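Handero club kit, two-arm bench set
For after-school robotics clubs and student projects

Stock: 2 left, next delivery February
Price: £85 a term on hire. Arms are not for sale.

We put off listing this one. Most club kits promise "human-like handling" and then spend the year moving foam blocks from one tray to another. A balloon, a folded towel and a pair of scissors make a fairer test. They cost next to nothing, and a balloon shows up a clumsy grip very quickly. 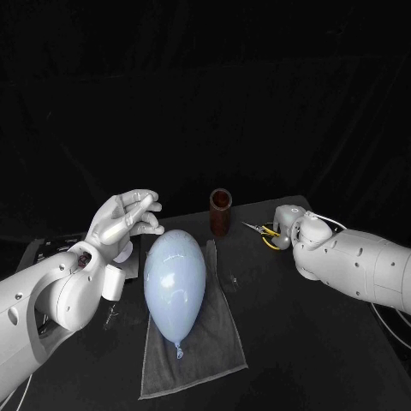
The Handero task cards ask students to plan each reach before they run it, and to write down what went wrong. We like the writing down. We are less sure of the claim that a beginner can finish card 5 in one session. Allow a good deal longer, and have spare balloons in the cupboard.

Scissors are the hard part. Loop handles were made for people, and picking them up is a different job from using them. The Britmont competition sheet gives marks for both, which seems generous to the first.
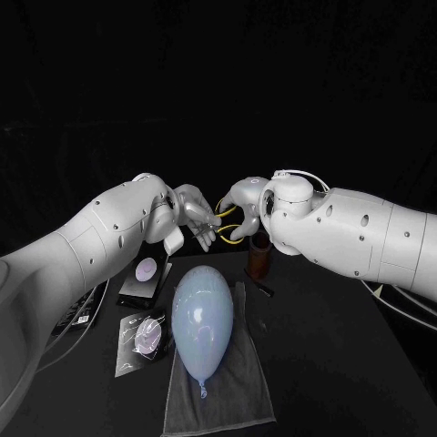 Javier writes that his club dropped the scissors card after 7 tries and went back to cups, and that the printed guide was no help with where the fingers should go.

Fair comment. The guide is thin. Protura sells a longer one, but we haven't tested it and won't add it to the bundle until we have.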